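Reference > Assembly > Faults and Failures > False seating

25 April 2026 | Sekgate Reference Desk

False seating is a fault in automated screwdriving in which the system reports a screw as tight when its head has not been pulled down against the part it is meant to hold. The tool has run, the motor has slowed or stopped in the usual way, and the robot moves along to the next hole quite content with itself. The joint, meanwhile, may be loose, crooked or under so little clamping force that it will work free the first time the finished product is shaken. The fault is also called a false tight or a phantom stop, and older shop manuals sometimes file it under cross-threading, although a crossed thread is only one of the ways to get there.

It is among the more common troubles on two-armed benches where a robot picks up an ordinary handheld electric screwdriver in its gripper and uses it much as a person would. A fixed spindle on a factory line is bolted to a rigid slide and usually has its own torque sensor. A handheld tool in a gripper has neither advantage, and a good deal depends on how firmly the fingers hold the handle and how true the bit stands over the hole.
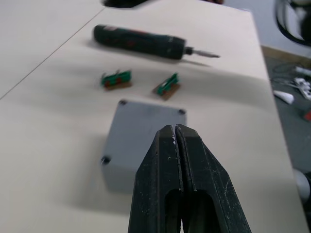
The basic difficulty is that most small drivers know only one thing about the screw, and that is how hard it is to turn. When the resistance rises past a set level, the clutch slips or the motor cuts out. Anything that raises the resistance early will therefore look like a finished job. A screw that goes in at a slant will bind after a turn or so. A chip of plastic in the bottom of the hole will do it too, and so will a screw that is simply too long for the hole it was given. In each case the signal the controller receives looks very much like the one it would get from a good joint, and a controller that has been told to trust that signal will do so all day long.

Tilt deserves a paragraph to itself. A robot gripper with hard, flat jaws touches a round handle along fairly narrow bands, and the tool can rock between them when the bit meets the screw. The arm's own joint sensors see nothing of this, as they measure the wrist and the tool has moved inside the hand. Wear on the finger faces makes matters worse over time -- a polished patch where the handle sits will let the tool creep a little more with every cycle -- and the creep is usually too slow for anyone to spot from one shift to the next.

The second arm has its share in the matter as well. On many benches it is given the job of steadying the workpiece while the first arm drives. If it presses down unevenly on a light plastic housing, the housing can lift at the far corner, and the hole is then leaning even though the tool is perfectly upright. If it presses too lightly, the part may turn along with the screw, and the resistance will rise and fall in a way that some controllers read as a normal run followed by a stop.

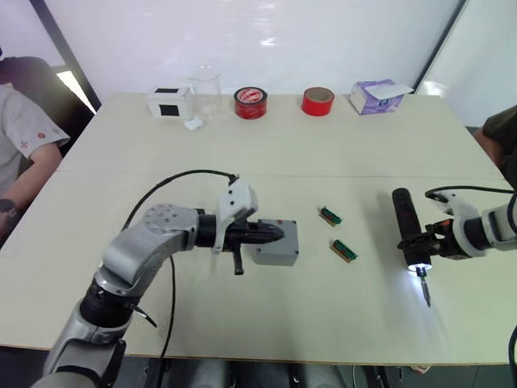
Detection

The oldest check is still the one most people reach for, and it is to look at the screw head. A head that stands proud of the surface, or that shows a crescent of shadow down one side, is not seated, whatever the log may say. The trouble with looking is that countersunk heads in dark recesses give very little away, and a driver with a bright work light at its nose can wash out the very edge one would like to see. Many shops switch the light off, or back the tool well away, before the inspection picture is taken.

Turn counting is the next step up. A given screw in a given hole needs a known number of turns to reach the bottom, and a stop that comes well short of that number is suspect. Where the driver has no counter, the run time will serve, so long as the battery is in good condition. A tired battery turns the bit more slowly and stretches every run, which can hide an early stop rather neatly.

The third method is to measure how far the wrist has traveled downward from first contact to final stop. It costs nothing extra on most arms and works well on rigid fixtures. It is less dependable when the tool can slide in the fingers, for the reasons given earlier, and it should be backed up by one of the other two.

The Gadby recall

The case most often cited in training is the one at Gadby, a maker of small control boxes whose lids are held down by four screws. In June the firm moved its lid fastening to a two-armed bench running Uvora control software. The bench had been set to accept any clutch stop as a good joint. Within the month more than 400 boxes had been packed, and loose lids began to turn up at the customer's end.

When 50 of the returned boxes were opened, the bad screw was nearly always found in the same corner, the last in the driving order. By the time the robot came to it, the lid had crept a hair sideways under the steadying hand, and the screw was entering the hole at an angle. No one was hurt. The repair was a plain one: the driving order was changed so that opposite corners were started first and left slightly loose, with a final pass to tighten them all, and a minimum run time was added to the acceptance rule. 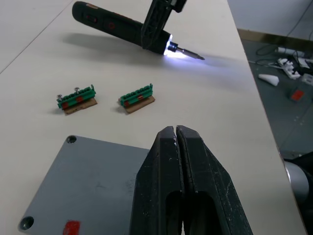
Clearing a false seat by hand calls for some care, and the accidents connected with this fault mostly belong to the clearing of it. A person who notices a proud screw will naturally want to reach in and give it a twist, and an arm that is merely waiting for its partner can look for all the world as if it has been switched off. Lockwood, whose bench procedures are widely copied, asks that both arms be put into a protective stop and the driver's trigger signal be dropped before a hand goes past the table edge. The screw is then backed out fully and the hole is checked for chips. Driving it further in from a crooked start will cut a second thread across the first, and the part is generally scrap after that.

A stop caused by false seating should be logged under its own code. Shops that lump it in with missed picks and empty feeders tend to lose sight of it, as the total stays much the same from week to week while the mix underneath is changing.

See also: Cam-out; Clutch drift; Cross-threading; Grip creep; Protective stop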